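Girby Household Handles and Checked Cloth, notes on the set

Version 2, revised in December 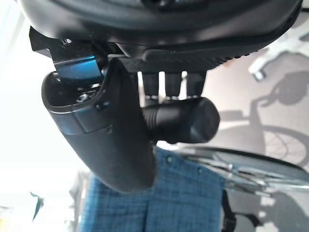 Read these notes before you trust the labels. The set covers small household things picked up over cloth: handles, knobs, lids and the odd part that came away from something bigger. It has 206 items in 24 groups, and I am not convinced that all 24 groups deserve to exist.

What the groups are based on

The names came from the Zurilex list, which was drawn up for shop stock. It wants every handle to belong to a pan, a drawer or a tool. Plenty of ours don't say what they belong to. A black handle with a hollow end and a screw down inside it could have come off several things, and guessing helps no one who has to use the label later. Where the old label made a guess, version 2 says "handle, unassigned".

Knobs have the same trouble. "Knob, round" and "knob, cylinder" overlap so badly that two people sorting the same box on a Sunday put them in different piles. I left both groups in under protest.

Cloth

Blue plaid is listed as "checked, blue". Version 1 also had "tartan" and "gingham" – used as if they meant the same thing, which they don't. Fibre is not recorded. Anyone who claims to tell cotton from a blend by looking at these is welcome to try.

Known problems

- Black on black. Dark plastic parts lying against one another are hard to separate, and the outlines there are the weakest in the set.
- Seams and bands are sometimes marked as the edge of a part. Check before relying on them.
- Size is given as small, medium or large. Treat it as an opinion.
- The Pesonen outlines were redrawn for 50 items only. The rest are as they came.

Files

labels.csv holds one row per item
groups.txt holds the 24 names
changes.txt lists what moved between versions, with gaps

Use

Fine for practising sorting and naming. I wouldn't use it to compare one method with another – the Vanelia scores quoted for version 1 were worked out on the old groups and mean very little now.

Corrections are welcome if they come with the row number.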